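Floor care at Vakaler: frequently asked questions

Updated January 30, 2025

On this page you find the questions that tenants and users of the Vakaler hall ask most often about cleaning the floors. If your question is missing, please write to Aslı Başaran at the hall office and she will answer you, usually the same day.

Who cleans the floors, you or us?

Both. The cleaning company Kokkonen washes the floors of the whole hall every night. During the day, each group that uses the hall keeps its own area clean. This means vacuuming before you leave and wiping up spills at once. Washing with water and soap is not your job, so please leave the buckets in the closet.

Where do I find the vacuum cleaner?

There are 3 canister vacuum cleaners in the building. One is in the closet next to the entrance, one is in the kitchen, and one stays on the lower floor during opening hours. You do not have to sign for them. If you take one to another room, bring it back when you are done.

Can the vacuum cleaner stay out while people are using the room?

Yes, if it stands close to a wall or a pillar. Put the cable on top of the machine when it is not plugged in. Please look also at the hose, because it is long and it likes to roll out over the floor by itself. People who carry something in their hands do not look down at their feet.

The red one usually has its place at the foot of the white pillar, on the lower side of the step.

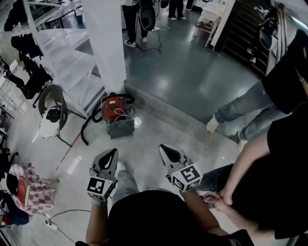
Why are there two kinds of floor?

The hall was made from two older buildings, and the floors were never at the same height. The lower part is pale and glossy. The upper part is darker, gray-green, and polished. Between them is a low step. Both floors can be vacuumed in the same way, but they show dirt differently. On the pale floor you see hair and dark crumbs, and on the dark floor you see dust and dry footprints.

Which nozzle should I use?

For both floors, use the wide nozzle with the brush turned out. The flat metal side can leave thin scratches in the polish, and these can not be removed without a new treatment of the whole floor. For the corner under the step, use the narrow nozzle.

How do I lift the machine over the step?

Turn it off first, then lift it by the handle. Do not pull it up by the hose. Two hoses were broken in this way last June, and a new one takes 9 days to arrive from Ikholm.

May I walk on the floors with outdoor shoes?

Yes, if the soles are clean and dry. In winter we ask you to change shoes at the entrance. Small stones are the worst enemy of the dark floor. Shoes with light soles are better than shoes with black soles, which can leave marks.

How do I remove a black mark from a shoe?

Try first with a dry cloth. If it does not help, take a soft white eraser and rub slowly. Please do not use kitchen sponges with a rough side, and do not use any spray that you bring from home.

The vacuum cleaner has lost its power. What should I do?

Check the bag. If it is full, take a new one from the shelf in the closet and put the old one in the general waste. If the bag is not full, look inside the hose for paper or tape. When neither is the problem, put a note on the machine and tell the office. Do not open the motor cover.

Can I plug it in anywhere?

Please use the wall sockets with a green dot. The machines use 2000 watts, and extension cords on a roll can become too hot. When other cables are lying on the floor, go around them and do not pull them into the brush.

What does it cost if something is damaged?

Normal wear is included in your rent. A lost nozzle costs 38 euros. For scratches in the floor we ask a price from the workshop in Valtport and discuss it with you before anything is ordered.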